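Plates, cups and one gray table: your questions

I get a lot of the same mail about the kids' tableware I sell through Kakness, so I've put my replies in one place. Last tidied up 31/12/2025. 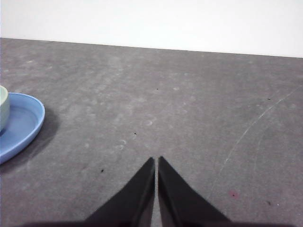
Can I mix colors in one order?
Yes, please do! Blue plates with green cups is what I'd pick myself, but any mix is fine as long as you order at least 2 pieces.

Does the plate go in the dishwasher?
Top rack only. I've run mine on the bottom by mistake and it came out a bit wavy (still fine for toast).

What about the microwave?
No. Warm the food in something else and move it over.

My table always looks dusty, even after I wipe it. Help?
Oh, I know this one. A matte gray top shows every smear – I use a barely damp cloth, then a dry one, and I skip the spray completely. The cloudy patches on an old top may just be wear, and I've stopped fighting those.

Do the cups stack?
They do, up to 3 high before I get nervous.

How long does shipping take?
Orders leave Poltville twice a week. Anything over 110 dollars ships free.

Do you still carry the Clodness bowls?
Sold out, sorry! More are coming in February, and if you write to me I'll put you on the list.

Who do I write to?
Me – Zariņš, at the contact form. I answer everything myself, so give me a day or so.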